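Cold bedroom over the garage, blankets or heat?
Home & Comfort > Bedding and Sleep

pinwheel_annie wrote:
Hi all, long time reader, hardly ever post. We moved into the Pretenport place in the fall and our bedroom sits right over an unheated garage. The floor is freezing, the bed is freezing, and my husband (who would sleep in a snowbank if I let him) thinks I'm exaggerating. I bought one of those big beige plush blankets and I love it, I do, but by three in the morning I'm sweating and my feet are still cold. How does that even work?? I wake up, kick it off, freeze, drag it back, repeat. So do I need more layers, different layers, or do I need to quit messing with blankets and get somebody in to look at the garage ceiling? And also, separate gripe, crumbs. We snack in bed and that plush stuff holds on to every last cracker crumb. 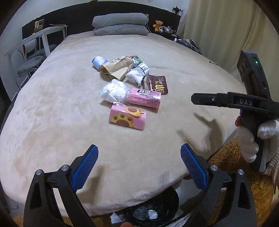

Last edited by pinwheel_annie on May 19, 2024

Forgot to say it's a king and the blanket is polyester, according to the tag. Underneath there's a cotton sheet and a thin quilt my aunt made. Thermostat's at 64 at night and I am not winning that argument.

oldflannel wrote:
Polyester plush is your sweating problem right there. It traps everything. I had one for two winters and gave it to the dog. Get a wool blanket, put it directly over the sheet, and put the quilt on top of that. Wool lets the damp out. You'll be warm and you won't wake up feeling like a baked potato.

pinwheel_annie wrote:
Doesn't wool itch though? I had a wool blanket at my grandmother's that was like sleeping under a doormat.

oldflannel wrote:
The old ones do. Merino doesn't, or not enough to bother me. I have an Oosthuizen that I paid way too much for and I'd buy it again tomorrow. Fold the top sheet down over the edge so it's not on your chin.

Barry Rowbotham wrote:
I'm going to disagree with flannel here (sorry flannel, we do this every winter). I've slept under fleece for years in a drafty farmhouse and I don't sweat. What matters is what's UNDER you. You lose heat down through the mattress, especially over a garage. Put a thick pad or even a second fleece under the fitted sheet and you can go lighter on top. Costs next to nothing to try tonight.

oldflannel wrote:
Barry, you also keep your house at 55 and wear a hat to bed. Your experience may not transfer.

Barry Rowbotham wrote:
It's a good hat.

kettle_on wrote:
Barry's right about underneath! We had the same setup at our last place, bedroom over the garage, and a wool mattress topper changed my life. I went with a Vadis 2 inch one. It does smell like a sheep for the first couple of weeks, so air it out before you put it on if you're sensitive to that. Mine went over the porch rail for a weekend and was fine after.

On the crumbs: shake the blanket outside BEFORE it goes in the washer. I didn't, once, and picked soggy pretzel out of the door seal for what felt like a month. Then cold water, half the soap you think you need, no fabric softener at all. Softener coats the fibers and they go flat and sort of greasy.

pinwheel_annie wrote:
Uh oh. I've been using softener every time. Is it ruined?

kettle_on wrote:
Nah. Run it twice with no soap and a cup of white vinegar, then dry it on low with a couple of those wool balls. Take it out while it's still the tiniest bit damp and brush it with a soft brush, all in one direction. My plush throw came back pretty close to new.

Costel Enache wrote:
I'll say the boring thing. All this bedding talk is fine but the floor is the problem, and the floor is a garage ceiling with bad insulation or none. Take the cover off a ceiling light in the garage (breaker off first please) and look up past the box with a flashlight. If you see bare wood, there's your answer. I did mine in September, 21 batts of mineral wool, and I had one very sore neck. The bedroom felt different the first cold night.

Also check where the duct runs. Mine went straight through the cold space with a gap in the joint I could put my hand in. I was heating the lawnmower.

oldflannel wrote:
Costel, she asked about a blanket.

Costel Enache wrote:
She asked about the garage ceiling too, it's in the first post!

pinwheel_annie wrote:
I did ask, ha. No idea what's up there, the previous owners drywalled over it and painted it a color I can only call ham. I'll look this weekend. In the meantime I stripped the bed, did the vinegar thing and put everything back with a fleece under the fitted sheet, the way Barry said. The plush still shows every mark when you so much as lean on it, so I don't know how anybody keeps these looking smooth.

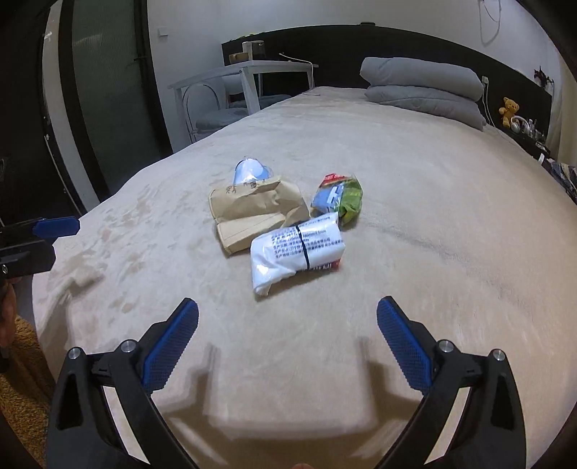 Update after a week

pinwheel_annie wrote:
OK so the fleece underneath helps a LOT. My feet are warm. I folded the plush one down to the bottom half of the bed and just have the quilt up top, and I've slept through five nights out of seven. Barry, you may gloat.

Barry Rowbotham wrote:
Gloating from under my hat.

oldflannel wrote:
Still say wool. The two bad nights, were you hot or cold?

pinwheel_annie wrote:
Hot. Fine, FINE. What's the cheapest merino you'd put your name to?

oldflannel wrote:
Giduten makes a lighter one. It pills a little along the hem where you grab it, but it's 30 percent off at the place by me, so look for a sale near you. Buy the size up. On a king, the king is always too short at the sides once somebody rolls over.

Costel Enache wrote:
And the ceiling?

pinwheel_annie wrote:
Bare wood, Costel. Not one scrap of insulation around that light. My husband has gone very quiet about it. Did you cut yours with a bread knife or do I need the special saw?

Costel Enache wrote:
Bread knife works, but don't plan on using it for bread again. Get goggles and long sleeves, and measure between the joists in a few spots before you order. Mine weren't all the same width and I had to take one load back.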